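Posts by Skarkel Bench Log
Print this page | E-mail this thread

Last updated 2021-01-24

1/ Setup notes for the laundry cell at Florbridge. Two-arm robot, front-loading washer, one basket on the floor. The task is to unload the drum into the basket. Posting the numbers and the checks we keep having to look up.

2/ Floor layout first. The basket goes long side across the front of the machine, far rim almost against the base. The planner takes the rim as its drop reference, so a basket pulled back toward the robot shifts every release point. Door shut for the layout check.
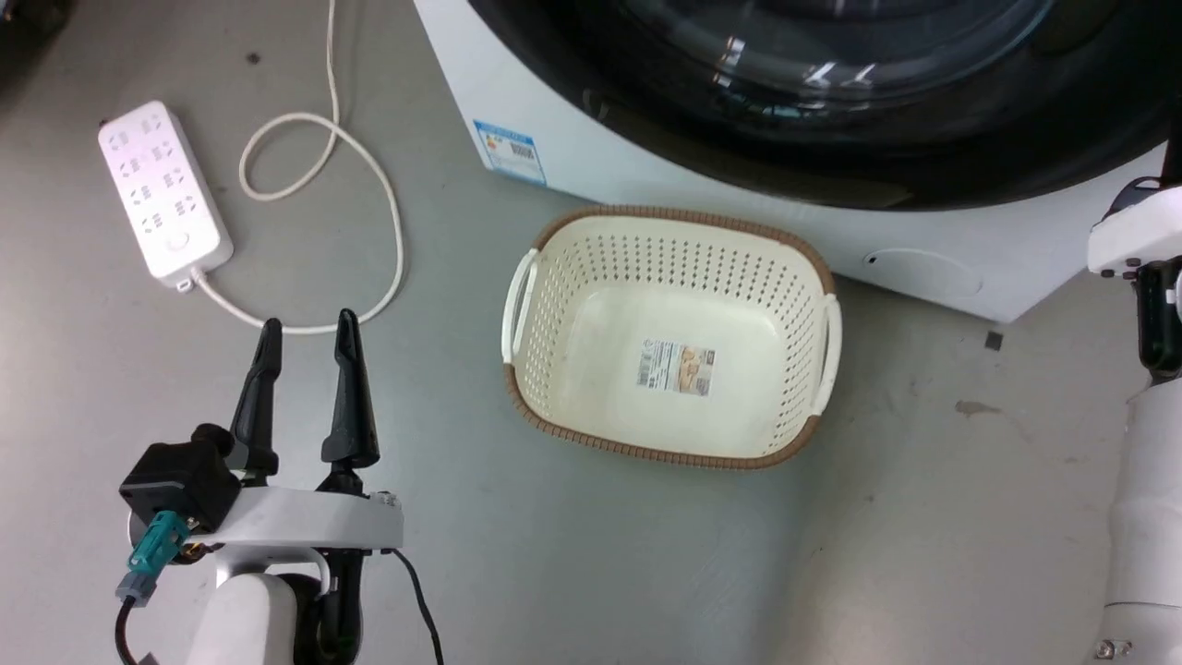
3/ Gripper cables. Leave enough slack at the wrist for the full roll, then check that the loop clears the basket handles at the lowest reach. We had one snag on a handle in October and lost a connector latch. The spare came from Kjærgaard.

4/ Finger check is every 200 cycles. Close on the gauge block, read the gap at the tips, write it down. Over 2 mm of play and the pair gets changed. Change both fingers, never one — a mixed pair closes off center and the cloth rolls out.

5/ Door sweep. The door opens to the left and takes up most of the space on that side, so the left arm parks low before anything else moves. Run the sweep at 25 percent speed after any change to the base position. Full speed only after a clean pass.

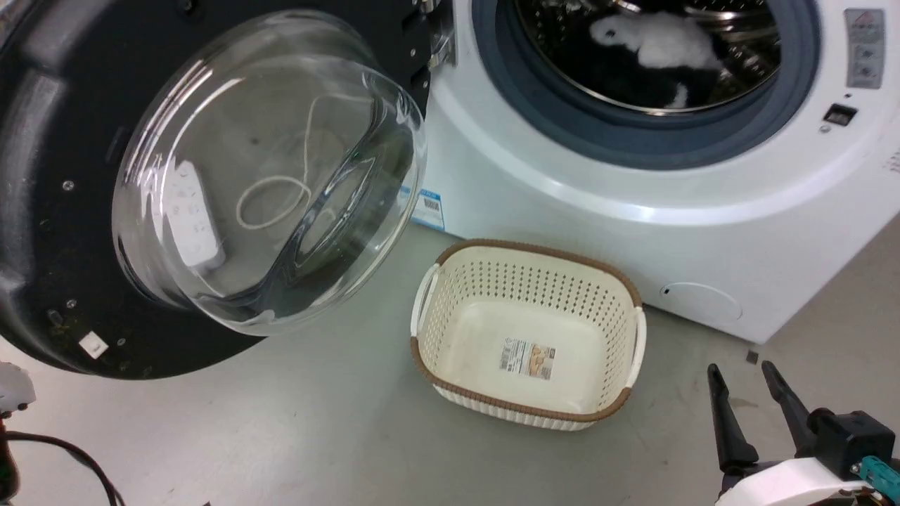
Reply from nirkitz_cells: do you re-teach the door pose when the washer walks during spin, or does the head camera pick up the shift? Ours drifts enough to miss the opening.

6/ Re-teach. The head camera finds the opening, but the arm still wants a good hinge position for the sweep. Push the washer back to the floor marks, run the door routine once by hand, save. A few minutes' work.

7/ Wrist camera. Wipe the lens, then look at the live view with the fingers low over the basket and the drum still loaded. Both fingertips and the basket rim need to be in view. If a tip is missing, the bracket has turned — loosen, square it up, retighten, repeat the hand-eye calibration.
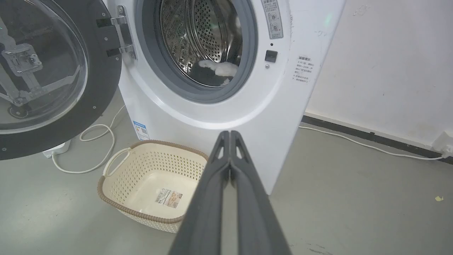
8/ Power and cords. Keep cords out of the base's drive path. Walk the floor before each session and pick up scraps. The base has small casters and they stop on very little.

9/ Service interval for the whole cell is 1000 cycles: wrist bearings, cable jackets, finger mounts, camera bracket screws. Log it under the arm serial, left and right on separate sheets. Left always shows more wear in our sheets, probably from the parking move.

10/ Open item: dark cloth inside a dark drum. Depth gets patchy toward the back and the grasp lands short. Trying a second look from the wrist before closing. Numbers when there are enough of them to post.

© Skarkel | Contact | Back to top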